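Cindinura Opens Its Second Community Dish Library in Tunari, With 2,051 Pieces Ready to Borrow

TUNARI – Cindinura is delighted to share that its second dish library opens its doors in Tunari this August, and everyone who has ever stood in a kitchen before a big family party wondering where on earth the plates will come from is warmly invited to come in and have a look around!

The idea is a simple one, and our neighbors at the first branch have taken to it with more cheer than we dared hope for. You sign up, you borrow plates, bowls, cups and cutlery for your wedding, block party or church supper, and you bring them back when the last guest has gone home. The new branch starts with 2,051 pieces, and 460 households have already put their names down, many of them before we had so much as a sign on the door.

Membership is free for the first year, thanks to a generous grant from the Merix Fund, and the Imai tableware shop has kindly given us a whole range of serving dishes – some of them big enough for a very large noodle salad indeed.

Borrowing takes a few minutes at the front desk, and you may keep your things for up to 2 weeks.

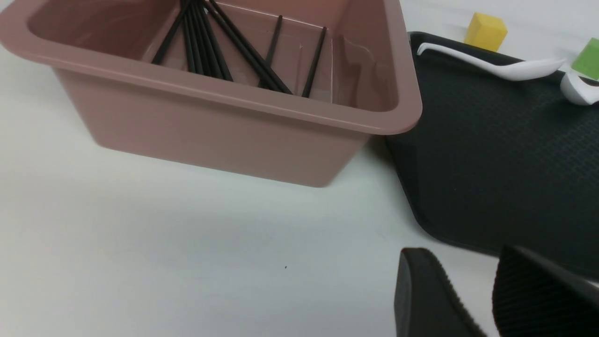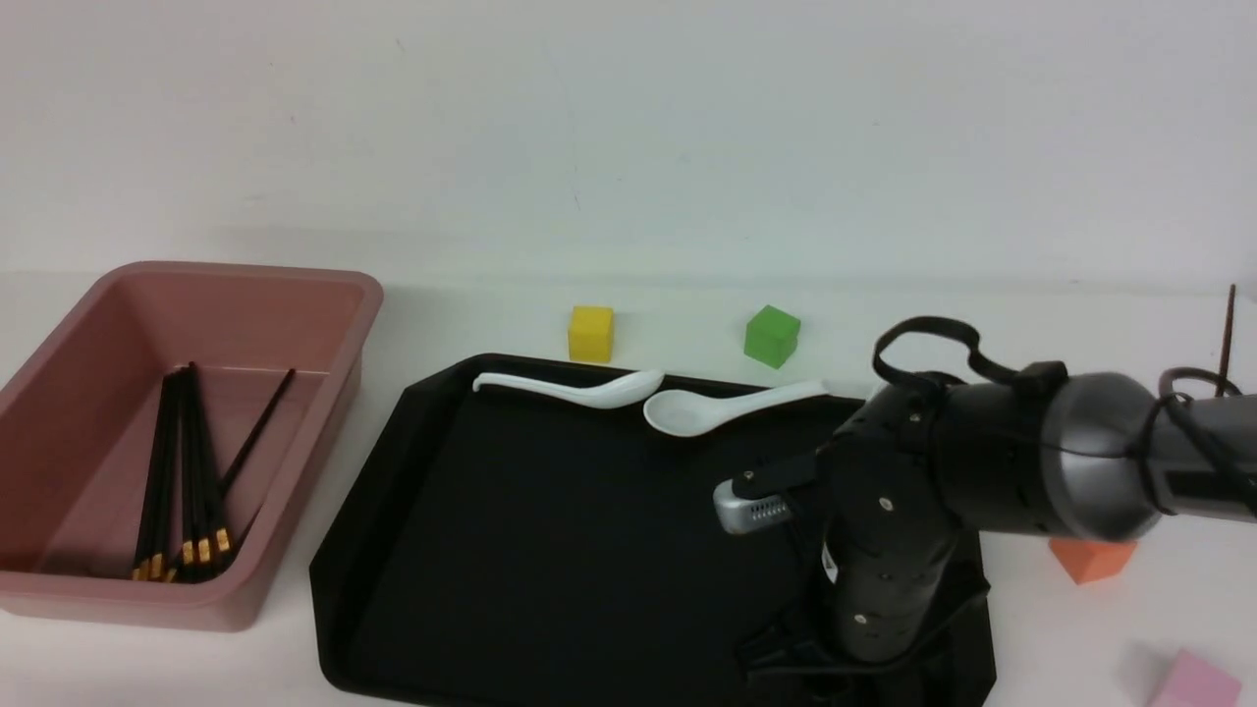
A pink bin, in both pictures, and black chopsticks in the second.

Larger orders, for a hundred guests or more, are best made a month ahead, and our staff will gladly help you work out how much you need. The Tunari branch opens at 10 a.m. and there will be lemonade and cake all through opening day.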